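Plarnonetti Checked Tablecloth, Bramallow Daisy Pattern
Item no. 2516
Rectangular, wipe-clean, sold singly or as a set of 3

There are tablecloths you keep in a drawer for company, and there are tablecloths that go on in November and are still there in spring, with a few hundred breakfasts behind them. Our Bramallow Daisy belongs firmly to the second sort, and I say that with a good deal of affection, having had one on my own kitchen table for longer than I care to admit. It was the first cloth we ever stocked at Lendstead, and it is still the one people write to us about.

The pattern is a soft check in pale, creamy shades with a warmer tan band along one part of it. The band carries white script lettering and a white daisy with a yellow center, and because it sits to one side you can turn the cloth whichever way suits the room (I like the band at the end where I drink my coffee). The colors are quiet enough to go under almost anything you own, and busy enough that a crumb or two won't trouble your guests.

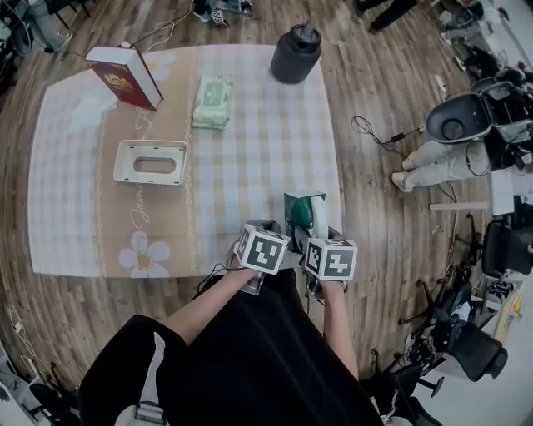

The Bramallow Daisy on a rectangular table, with the tan band running down the left half.

We sell it for working tables every bit as much as for dining tables. Craft rooms, church halls, the long table at the back of the office where everybody sets down a thermos and a box of tissues — it has gone on all of them. The surface is a smooth coated vinyl with a light fabric backing, so it lies flat after a day or so of settling. If yours arrives with fold lines, drape it over the table in a warm room and leave it overnight. Please don't iron it, however tempting that may be!

For everyday cleaning a damp cloth and a drop of dish soap will do nicely, and ordinary wet wipes are fine in between. Tea and ketchup come up easily if you get to them the same day. Ballpoint ink is another matter, and I would put a sheet of paper down before letting anyone loose with a pen.

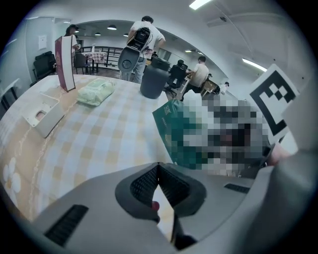 A word on size, as it is the question I answer most often. The standard cloth is 200 cm long, and you will want to measure your table and allow a hand's width of overhang at each end. It can be trimmed with sharp household scissors and it will not fray, so when in doubt, order long and cut it down. Round tables are better served by our Mallet cloth, which comes in the same daisy pattern with a bound edge.

The current batch is 889 cloths, and we expect the next one to be a shade creamier, so if you are hoping to match two tables, do order them together.

Perrine Renaud
Table linens, Lendstead
Page updated 11 Jan 2026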